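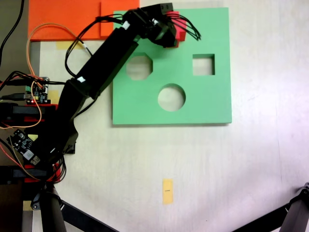 A servo arm with a red block in its gripper, over a shape-sorter board. Bench test, Skondlow.

The block is not the washing-up

Zoltán Fülöp
Friday, September 14, 2018

Every spring brings a fresh promise that the domestic robot is two years off. I have spent long enough near small arms to distrust the figure. The shape sorter is a fair place to start arguing, as it contains most of what makes a chore hard and leaves out the rest.

The board has three holes: an octagon, a square and a circle. It is flat and one colour, on a pale table that gives good contrast. To fill a hole, the arm must know where the block is, hold it without twisting it, and bring it down at the right angle. Play in each joint adds to the error at the tip. At Skiritz we logged 2,792 placements on a similar rig in April. Of those, 492 needed a hand to finish them. That is a failure rate of nearly 18 per cent, on a task sold for toddlers.

Compare a draining rack. The plates overlap, the glasses are transparent and the cutlery lies in a heap. None of it comes back in the same position twice. A machine that fails on one item in six would have broken my crockery by the weekend.

The shop floor is kinder, and there I am more hopeful. Szilágyi runs 11 arms loading trays, and they earn their keep. The parts arrive in fixtures, though, and a fitter resets the fixtures at each shift change. Much of the skill sits in the fixture, and its cost seldom appears in the brochure. Mesico quotes 500 cycles an hour for its own cell and says nothing of who fills the hopper.

My view is that sorting and loading can be bought today, provided somebody tidies the world first. Tidying is the chore most households want done. Until a supplier will publish failures per hundred attempts in a kitchen it has not arranged beforehand, I would keep the money and buy a better dishwasher.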